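Workshop notebook, Monday, October
Kit repair and sorting, Nemunness job, first pass
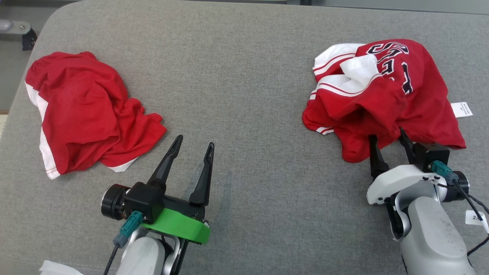 Two reds on the gray upholstery, before sorting. Jersey on the right, the mystery one on the left.

Started at 9 with the red stuff, since the reds are what everybody keeps asking me about. The Nemunness club sent over 29 pieces in two sacks, nothing folded, no list in with them, and I want them all checked, mended and back out by the end of the month. I've moved the sorting over to the gray upholstered surface for this lot. The cutting table is still covered in the Saraç curtain order and I'm not shifting that again until it's hemmed!

A note on bunched-up kit, mostly for whoever takes over the second sack: don't guess from the heap. I wrote the left-hand one down as shorts before I'd opened it out, then crossed it out and put "shorts or shirt?" next to it. All you get from a bundle like that is red cloth and a white stripe with some stitching and trim at the corner, and both the shorts and the shirts in this order have white on them somewhere. Open it, lay it flat, then write the ticket. I'd have saved myself a page of crossings out.

The jersey is easier to call, even in a pile (big black and white lettering, thin red stripes on the white panels). I still couldn't have told you what the lettering said without pulling it straight, and that matters for the ticket, so same rule: flat first.

Care labels. Please leave them IN. Last year's batch came to us with half of them snipped out and I ended up washing everything on the coolest setting for fear of the print. The one on this jersey is still attached and poking out at the side, good. If the text has faded too far to read, write "label faint" on the ticket and treat it as the most delicate thing in the sack. No iron on the lettering, ever. Press from the inside with a cotton cloth between, and let it cool before you pick it up (I know, I know, I'm the one who doesn't wait).

Thread: I got the Narkidero polyester in red and white. The white is a nice match for the trim on the samples I tried. The red is a hair too orange in daylight, fine for inside seams, not for anything on show. Have ordered a darker one. Two 600 meter cones should see us through this order and probably the Grurnlow bibs as well, if those ever turn up.

Stitch settings that worked on the scrap jersey knit:
Ballpoint needle, size 75
Narrow zigzag, length 2.5, width 1
Presser foot pressure down a notch from normal, otherwise the hem goes wavy
Tension left alone

Tried the stretch stitch too. Looks lovely, takes forever, and it's miserable to unpick when you go wrong. Keeping it for underarm seams.

Bags: the 200 clear ones came and they're a bit small for an adult jersey unless you fold the sleeves in first and then do thirds. Shorts go in no problem. I'd get the next size up next time, but we'll use these.

To do after lunch:
Finish the red pile, flat, one ticket each
Start a separate heap for anything with loose trim
Ask the club if they want the lettering touched up or left as it is
Find the good seam ripper (it was in the Saraç box on Friday, I'm nearly sure)

Stopping at 12:30. Second sack is still tied shut under the window, leave it that way until the first one's ticketed or we'll never know which piece came from where.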